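Keeping the Kitchen Cell in Order: An Interview with the Technician in Charge

Flirkbridge Technical Notes, May
Interviews

The kitchen cell at Flirkbridge was commissioned to study how a robot arm may be set to work among ordinary cooking equipment. Its daily care falls to one member of the technical staff, who has looked after it from the first installation and who agreed to be interviewed on the condition that the discussion be kept to the machine. The conversation was held at the bench next to the cell over two sittings and has been shortened for publication.

We began with the fingers of the gripper, as these take up the larger part of the weekly maintenance hours.

"The fingers came to us bare," the technician explained. "They are good fingers, and for boxes and cartons I would have left them as they were. A pot lid handle is another matter. It is smooth, curved metal, and a hard, flat finger touches it along a very small area. One may squeeze harder, but then the handle turns in the grip and the lid goes with it. So we wrap them."

The wrapping is done by hand, with tape wound in overlapping bands from the base upwards. The first attempt used a moulded rubber sleeve supplied by Lemia, which was withdrawn after a short trial. The technician was careful to say that the sleeve was well made. "It was intended for a wider finger. Ours worked loose inside it, and I found myself correcting for a fault that I had introduced. Tape can be put on in a few minutes and taken off in the same time. If a layer tears, I see it. With the sleeve I could not see what was going on underneath."

Asked whether the result ought to look neater, the technician was unconcerned. Creases do not trouble the grip greatly. What matters is the thickness at the tips, where the two fingers meet, and whether they meet squarely. After each rewrapping the gripper is closed on nothing and its reported opening is read from the controller. If the value has moved by more than 2 millimetres from the figure in the log, the closed position is taught again before any other work is done.

"People forget that step," the technician remarked. "I have forgotten it myself. The arm then believes it is holding something when it is holding only its own padding, and it will carry on through the whole routine with great confidence."

The log at the time of our conversation stood at 1,509 closing cycles for the present wrapping. There is no fixed limit. The technician inspects the tips at the start of the day and again at about the midday break, and replaces the tape when the outer layer has begun to lift. One finger generally wears sooner than the other. The cause has not been settled, although a slight error in the angle of the wrist is suspected, and a correction is to be tried during the next planned stop. 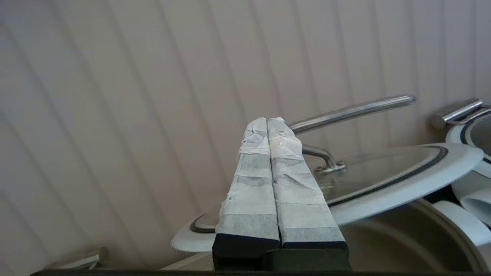
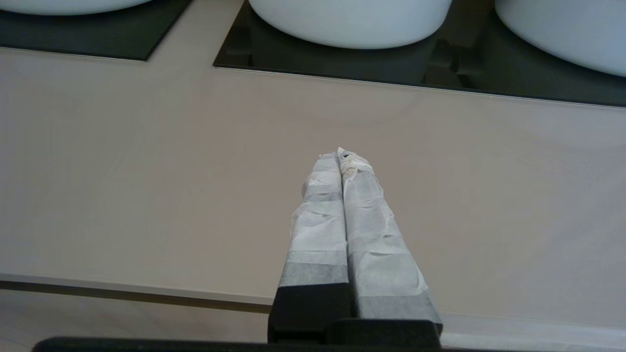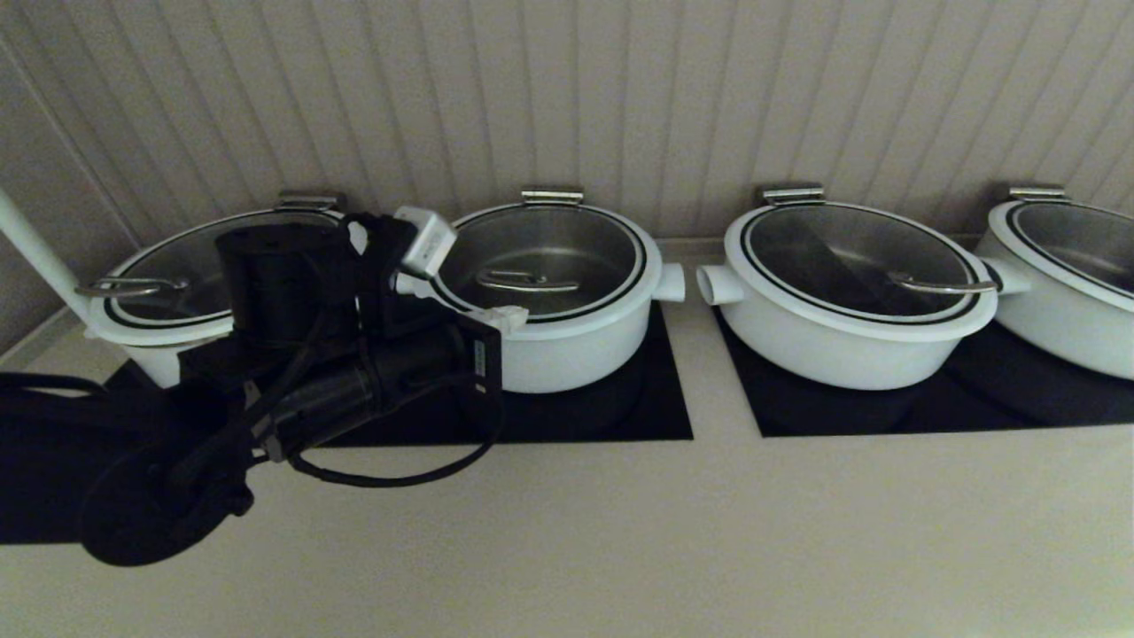
The subject then moved to alignment. The cell was designed so that the cooking positions would be fixed in relation to the arm, and the technician regards this as the best decision made during the design stage, while pointing out that "fixed" is a word to be used with care.

"The arm does not move on its base. I have checked that often enough. A pot can be turned, however, by a person wiping round it or by the arm itself pulling at an angle. A small turn moves the lid handle by a good deal, and the handle is the part we are trying to reach."

The procedure adopted is a plain one. Before the first run, the arm is sent to a reference point above the counter with its gripper closed, and the technician looks at the position of the tips against a mark kept for that purpose. It is then sent to each cooking position in turn at reduced speed, stopping 5 centimetres short. Any difference is written down before it is corrected. The technician was firm on the order of these two actions, having inherited in a previous post a machine whose offsets had been altered for years without a single note.

The controller is a Hattori unit, and the software that issues the movements was written in-house under the name Amska. Relations between the two have on the whole been good. An early fault, in which the arm paused for several seconds at the top of its travel, was traced to a setting in Amska that waited for a confirmation the controller had been told not to send. The repair took one line. Finding it took 6 days, during which the technician replaced a cable, a connector and a power supply, all of them sound.

"I kept the old parts," the technician said. "They are in the drawer, with labels. I would ask anyone in my position to check the messages first and to pick up the screwdriver afterwards. I knew that rule perfectly well at the time."

Cables remain the chief worry. A cable that hangs too freely may catch on a pot; one that is tied too tightly will be strained each time the wrist turns. The present routing is the fourth to be tried. It leaves slack below the arm and keeps the ties well away from the joints. The technician examines the outer sheath by hand, running a finger along its length with the power off, and considers this more reliable than looking.

Cleaning was the last matter to be discussed. The counter is wiped with a damp cloth and a mild soap, and the cooking surfaces with a dry cloth only. The arm is never sprayed. Grease on the tape cannot be washed out, and a greasy wrapping is simply thrown away. A cleaning agent with a strong solvent was used on one occasion before the present rules were written, and it softened the adhesive to the point that a strip remained behind on a lid.

We asked what the technician would alter if the cell were to be built again. The reply came after some thought. The electrical cabinet would be placed on the other side, where its door could be opened fully — at present it stops against a shelf bracket — and a second set of fingers would be ordered at the outset, so that one pair could be wrapped on the bench while the other was in use. A request for the additional pair has been made. Delivery is expected before the summer shutdown, when the wrist angle will also be measured.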